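Levurari mesh-back task chair and long white desk

I've been selling second-hand office furniture out of the Closlow warehouse for long enough to know which pieces people walk past and which ones they sit down in and refuse to leave. The Levurari chair is one of the second sort. We've got a good batch of them in at the moment, all in grey, and the matching white desks too, so I've put them together on one page because most of you end up asking about both anyway.

Chair first. It's a mesh back with a pattern of little perforations all over it, and it has a proper curve, so it meets your lower back before your shoulders. I'm fussy about this! Plenty of mesh chairs feel lovely for ten minutes and then you notice a bar across your spine that you can't un-notice. I did a full week of invoices in this one (a miserable week, but never mind) and my back was the only part of me not complaining. Seat height goes up and down on a gas lift, the tilt has a lock, and the arms come off with a hex key if you like to tuck right in under the desk.

Cleaning is easy enough. Hoover the mesh with the soft brush, then a damp cloth and a drop of washing-up liquid. Don't use anything with bleach in it, it goes chalky and you'll never get it back.

Now the desk. White top, smooth, a bit of a shine to it. It comes in two lengths and one depth, and it's a plain thing with no drawers, which I like, because drawers are where I lose tape measures. You can butt two together end to end for a long run. There's also a big round-edged table in glossy white, if you've got a shared space to fill and want something people can gather at, and a plant in a white pot looks very smart on it.

White tables and the grey mesh, in a working room: 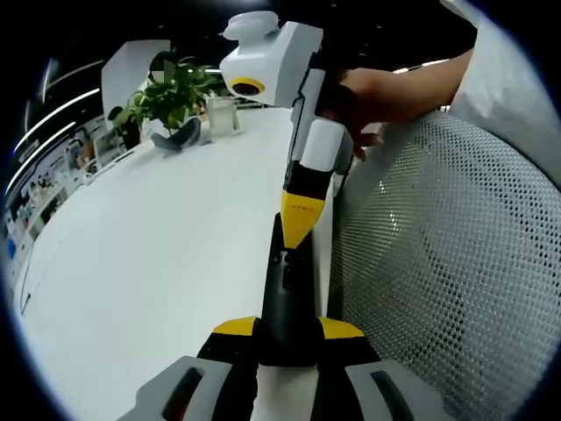
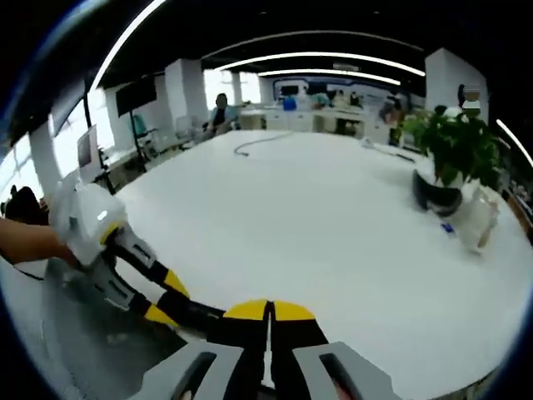
Estine wrote in after a month with hers to say that the gloss is gorgeous in daylight but shows every fingerprint by the afternoon, and would we please tell people to buy a microfibre cloth at the same time. She also asked whether the tops scratch if you drag a monitor stand across them.

Fair point on the fingerprints, and I've started putting a cloth in with every table, so you needn't buy one. As for scratches, yes, they can. Lift things, don't slide them, and stick felt pads on anything with a hard foot. If you do get a fine mark, a white polishing paste takes most of it out, but go gently and try it on the underside first. Deep gouges are there for life, I'm afraid, though I do sell the odd marked top at a discount if you're not bothered by that sort of thing.

Sizes and prices

Chair, grey mesh back: £133 each
Desk, short, 1200 mm long by 600 mm deep: £165
Desk, long, 1600 mm long by 600 mm deep: £200
Round-edged table, gloss white: ask me, as it depends which base you want
Spare castors for hard floors: £12 a set

The stock code for the chair is 1181, so please quote that if you ring, otherwise I'll start telling you all about the other grey chair and we'll be there until teatime.

Delivery and putting together

The chairs come built. The desks come flat, top and legs separate, and you'll want a second pair of hands for turning the long one over once the legs are on. Bolts and the key are in a bag taped to the underside of the top. Leave the bolts a little slack until it's standing up, then go round and nip them all tight, otherwise you get a wobble and blame me for it.

Local drops are on a Saturday morning, ground floor included. Stairs are fine as long as you warn me, and lifts are better. The round table won't go through a narrow door with its base on, so measure before you order!

If you're further out I send things with Lukáč, the pallet firm we've used for years. They'll leave it at the kerb, which means you need somebody at your end to carry it in.

You're welcome to come and sit in the chairs first. I'm usually in the back part of the warehouse with the kettle on, so give the bell a good long press. Returns are fine within a fortnight provided the desk hasn't been drilled, and if you're planning to drill it for cables, drop me a line beforehand and I'll tell you where the frame runs underneath.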